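Student Project Report: A Low-Profile Quick-Release Clamp for Tabletop Photography

Prepared by Anathi Le Roux

1. Purpose

The photography teaching studio at Sterkthorpe lends tripods and ball heads to students in three programs. Most of the lending stock uses a dovetail plate, but the clamps are of mixed age and do not all close to the same width. This project set out to design a replacement clamp, the Drultska, that would accept every plate in the stock and sit low enough for close work on a copy stand.

2. Background

The studio's oldest camera support is a wooden field tripod dated 1905, which is kept for display and was measured for comparison only. Its single threaded post allows the camera to turn under load. Modern plates reduce this problem with a raised lip or a second pin, although neither helps when the clamp itself is loose. Loan records for the spring term showed that loose clamps were the most common complaint from borrowers.

3. Design

The Drultska clamp has a fixed jaw, a sliding jaw, and one screw knob. The body is 14 mm high and 80 mm long. A shallow channel runs the length of the base so that grit can fall clear of the plate. Two end stops may be fitted or removed with a hex key. The lever version drawn in March was set aside — the lever struck the panning knob on two of the studio's ball heads.

Drawings were made in Codska and checked against each plate by hand. The first body was printed in plastic to confirm the fit. The second was milled from aluminum in the Meijer workshop.

4. Testing

Each clamp was opened and closed 200 times with a plate in place. A camera and long lens were then mounted in the vertical position and left overnight, with a pencil line marking the position of the plate. The aluminum clamp showed no movement against the line. The plastic clamp slipped slightly and was not tested further.

Borrowers found the knob easy to turn with gloves on. Two of them asked for a bubble level, and there is room for one beside the fixed jaw.

5. Findings and Further Work

The clamp held all of the dovetail plates in the lending stock, including the two narrow ones that had been withdrawn from use. The sliding jaw should be given a stronger return spring. The finish also needs attention, as bare aluminum marked the underside of one plate during testing.

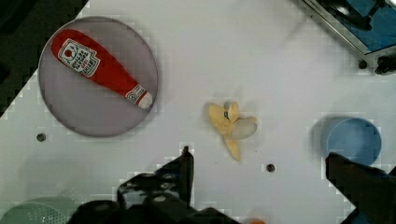
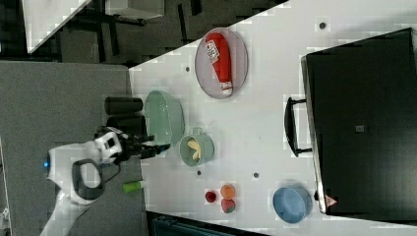
Sterkthorpe Department of Photographic Technology — Student Projects

Copies of the drawings are held at the studio desk and may be consulted during opening hours. Students who wish to continue the work should speak with the equipment supervisor before ordering material.

Related Reports
Lens Cap Tethers for the Lending Stock
A Folding Light Tent for Small Products
Wear in Tripod Leg Locks
Battery Door Clearance on Older Camera Bodies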